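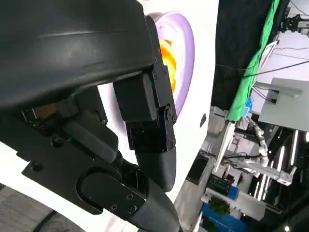

Wondwood opens its fall showroom at Trollau this September

TROLLAU. I've been setting up show spaces for Wondwood for 14 years now, and I still get a little silly with excitement the week the curtains go up. So here it is, officially: our fall showroom opens to everybody this September in the long hall at Trollau, and you're all invited!

We're giving this one over to tables and the things people put on them. I know, that sounds small. But think how much of your day happens at a table (mine is currently holding my breakfast, two tape measures and a stack of fabric samples) and you'll see why we wanted a whole hall for it. There will be more than 70 pieces to look at, from big family tables down to little side tables you can carry under one arm, and you're welcome to sit at every one of them.

The tableware comes from our friends at Quintela, who have gone all in on color this year. I kept asking them for something cheerful and they kept sending boxes, so I stopped asking and started unpacking. I've been trying the brighter colors against plain white all week, and lavender is the one I keep going back to. 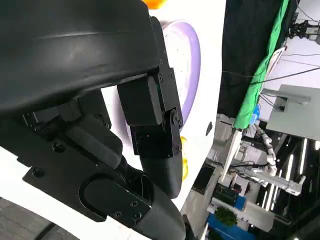 White tops are a big part of the range this time, by the way. I used to be scared of them at home, mostly on account of coffee, but they make a small kitchen feel so much bigger, and a strong color sits on them beautifully. If you're nervous too, come and talk to me at the front desk and I'll tell you how I clean mine.

Kodero is looking after the lighting and the screens, and they'll also run the short table-setting sessions every afternoon at three. Each session has room for 40 people and lasts as long as the questions do. You don't need to sign up, just turn up a few minutes early and grab a seat. Kids can join in, and there's a lower table for them near the entrance.

The hall is open from ten in the morning until six in the evening all month. Entry is free and so is the parking behind the building. Prices on the Quintela pieces start at 85 for a full set, and anything small can go home with you the same day. Larger tables are delivered from our Trollau store.

Press visits are welcome any morning before opening. Write to the Wondwood press desk and we'll put the kettle on.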